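Buscar en la web Escribe una palabra Buscar

¿De verdad se recicla todo lo que tiras al contenedor?

Seguro que te lo han dicho muchas veces: recicla y salvarás el planeta. Lo pone en carteles, en cuadernos y hasta en camisetas. Reciclar está bien, eso no te lo voy a discutir. Pero cuando una frase se repite tanto conviene pararse a preguntar: ¿cómo lo sabemos? ¿Quién lo ha comprobado? ¿Y qué pasa después de que se cierra la tapa?

Primera duda: las flechitas

Busca en tu cocina un envase de plástico y dale la vuelta. Muchos llevan un triángulo de flechas con un número dentro. Mucha gente cree que significa «esto se recicla». Pues no. El número dice de qué tipo de plástico está hecho el envase, y punto. El 1 es el PET, el de casi todas las botellas de agua. El 6 es el poliestireno, el de algunas bandejas y vasitos, que en muchos sitios no se recicla casi nunca. Los dos llevan el mismo triángulo. Un poco tramposo, ¿no te parece?

Segunda duda: ¿da igual de qué esté hecho?

No da igual, y aquí los anuncios suelen correr demasiado. Cada material tiene sus manías.

El aluminio es el alumno aplicado. Se funde, se vuelve a usar y sigue siendo aluminio. Además, fundir aluminio viejo gasta muchísima menos energía que sacarlo de la roca, que se llama bauxita. Si alguien te dice que reciclar latas merece la pena, créetelo.

El vidrio también se puede fundir una y otra vez. Lo malo es que pesa mucho y hay que llevarlo en camión, y que el horno tiene que estar a unas temperaturas tremendas. Otra cosa: los colores importan. Si en la mezcla entra vidrio marrón, de ahí no sale vidrio transparente.

El plástico es el más complicado. Cuando se tritura y se funde suele perder calidad, así que una botella no siempre vuelve a ser botella. A veces acaba convertida en relleno de un anorak o en una alfombra, y luego esa alfombra ya es muy difícil de reciclar. 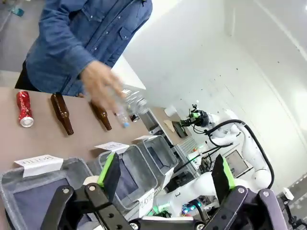
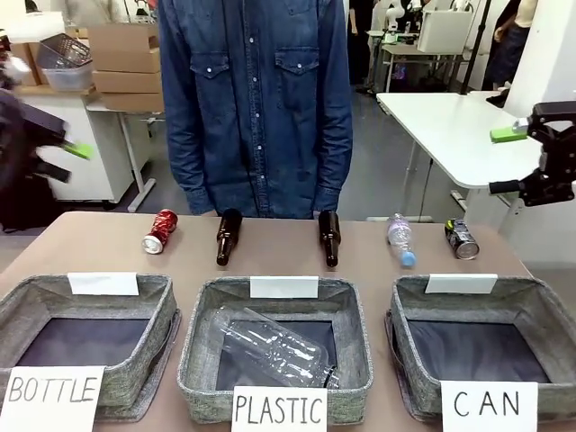 Una lata roja y botellas de vidrio marrón sobre la mesa.
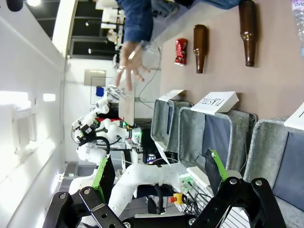
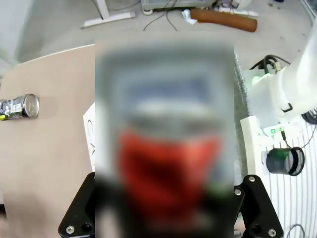

Tercera duda: ¿qué quiere decir «reciclable»?

Fíjate bien en la palabra. «Reciclable» quiere decir que se puede reciclar. No dice que alguien vaya a hacerlo. Yo soy «bañable» y hay días en que no me baño.

Para que un envase se recicle tienen que salir bien varias cosas seguidas. Hay que echarlo en el contenedor que toca. En la planta tienen que separarlo de lo demás. No puede llegar lleno de restos de comida, porque el aceite y la salsa estropean el papel y el cartón que tiene al lado. Y alguna empresa tiene que querer comprar ese material. Si fabricar plástico nuevo sale más barato, el viejo se queda sin comprador y puede terminar en un vertedero o quemado.

Así que cuando leas en una etiqueta «100 % reciclable», pregunta: ¿y cuántos se reciclan? Muchas veces la etiqueta se calla justo eso.

Cuarta duda: los números gordos

Imagina que los refrescos Zitex ponen en su lata: «¡Hemos recuperado 1485 envases en tu barrio!». Suena a montón. Pero falta el otro número: ¿cuántos vendieron? Si vendieron 2000, es un resultado estupendo. Si vendieron un millón, es una birria. Un número solo, sin otro al lado para comparar, casi no dice nada. Vale para los refrescos, para los dentífricos y para cualquiera que quiera venderte algo.

Desconfía también de palabras como «verde», «eco» o «amigo de la naturaleza». Una hoja dibujada en la etiqueta no demuestra nada. La puede dibujar cualquiera.

Entonces, ¿lo tiro todo a la misma bolsa?

Ni hablar. Dudar no es lo mismo que pasar de todo. Lo que se tira mezclado es mucho más difícil de aprovechar.

Prueba esto en casa:

Mira las normas de tu ayuntamiento, que cambian de un sitio a otro. Lo que te contó tu primo puede no valer en tu calle.

Vacía los envases antes de tirarlos. No hace falta dejarlos relucientes.

Y antes de todo eso, piensa si necesitabas el envase. Una botella que rellenas muchas veces te ahorra unas cuantas de usar y tirar. De esto se habla menos en los anuncios, quizá porque así se venden menos botellas.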